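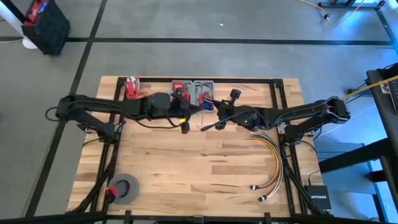
Home | What's On | Listen | Back Issues | Join the List

March newsletter
By Rodica Dumitrescu
Last updated: Tuesday

The doina night, and why I've been humming since

I have to start with a confession. I've lived with Romanian songs my whole life (my grandmother sang over the dishes, my mother sang over my grandmother) and until this winter I could not have told you what half the words meant. I knew the sounds. I knew where to breathe. But the older words, the shepherd words, the ones for particular kinds of longing — those went straight past me, and I sang them anyway with great feeling.

So when Lucian Moldovan asked if I'd help put together an evening of doinas with the poems read out in between, I said yes before I'd thought about it, and then went home and panicked a little.

If you weren't at the Tudose that night, let me set it up for you. A doina is a slow song, mostly free of any beat, and the singer stretches it however the mood goes. Two people can sing the same one and you'd hardly know it. Lucian has wanted to do a full night of them for years, but he was worried people would get restless without something to tap a foot to. His idea was to break it up with readings, a poem and then a song, so that you'd hear the language spoken plainly before it got pulled out long and thin like taffy. We printed the English in a little booklet, and Darius Nistor did most of the translating. He and I argued over the word "dor" for an entire evening on the phone. He wanted "longing." I wanted to leave it alone. We left it alone, and I've had three emails since telling me we should have gone with "longing," so he's feeling pretty good about himself!

The house holds 125 and we filled it, with people on the stairs. I read four poems and was shaky on the first one. By the second I'd stopped looking at the back row and it went better.

The one everybody keeps asking me about is Domnica Vasiliu, who sang right after the break. She'd never been on a stage with us before. She learned her songs from recordings her uncle made in the villages, on cassettes, and she says she spent most of a year just on the ornaments, those quick catches in the throat that sound like crying and are very hard to do on purpose. She sang the first one with no instruments at all. Then Harish Kurup came in under her on the violin for the second, very low, one long note and then another. Harish trained in Carnatic music and only came across doinas a couple of years ago, when somebody handed him a record at a party. He told the audience he'd recognized something in it from the slow opening part of a raga, the bit before the drum comes in, and then he played a little of both so we could hear what he meant. I could have listened to that for another hour.

A few of you wrote to ask how he tunes for it. I asked him and got a very long answer, which I've passed along to the people who wanted it. If you'd like it too, write to me and I'll forward it, but be warned, it has diagrams.

What didn't work so well: the reading lights. They were far too bright for the readers and did nothing for anyone trying to follow the booklet, and I'm sorry about that. Next time we'll leave the house lights up halfway. Also we ran 30 minutes over, and I know some of you missed the last bus. The break was too long. That one's on me, I was talking.

Now for the next one. Lucian has been calling it Lekano, after a nonsense refrain in one of the songs, and the name seems to have stuck. It'll be lullabies and harvest songs, a bit more cheerful, with Domnica back for the whole second half. Darius is reading this time as well as translating, and he's asked me to say that he's open to requests as long as they're short. Doors open earlier than last time, and there will be 2 short sets with a proper ending time that I've promised in writing to stick to.

We're also looking for old family songbooks, handwritten ones especially. Two people brought theirs along to the doina night and let us look through them at the piano afterward, and in one there was a verse none of us had ever heard, squeezed up the side of the page in pencil. Domnica is learning it now. If you've got something like that in a drawer, please bring it. You won't have to leave it with us, we'll copy out the words while you have a coffee.

Seats for Lekano go up on the list page first, and members get theirs ahead of everyone else. If you need the booklet in large print, tell me when you book and I'll have it waiting at the door with your name on it.

Rodica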